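Checked tablecloth

A checked tablecloth is a cloth woven or printed in squares of two colours, most often white with something darker. I grew up calling every one of them gingham, which my friend Ljubica Babić says is wrong - proper gingham has a half-tone square where the stripes cross.
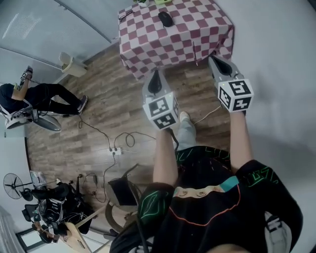
Maroon-and-white checks on a table, with a computer mouse on top.

Sizes vary a lot, but I like a good drop at the front, so the cloth falls in folds. Mine came from Warnholm in February and hangs some 10 inches over the edge, lovely!

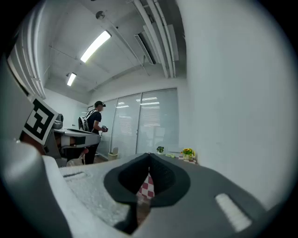
Reds can run in the wash, so do the first two on their own and keep it cool. Iron it slightly damp.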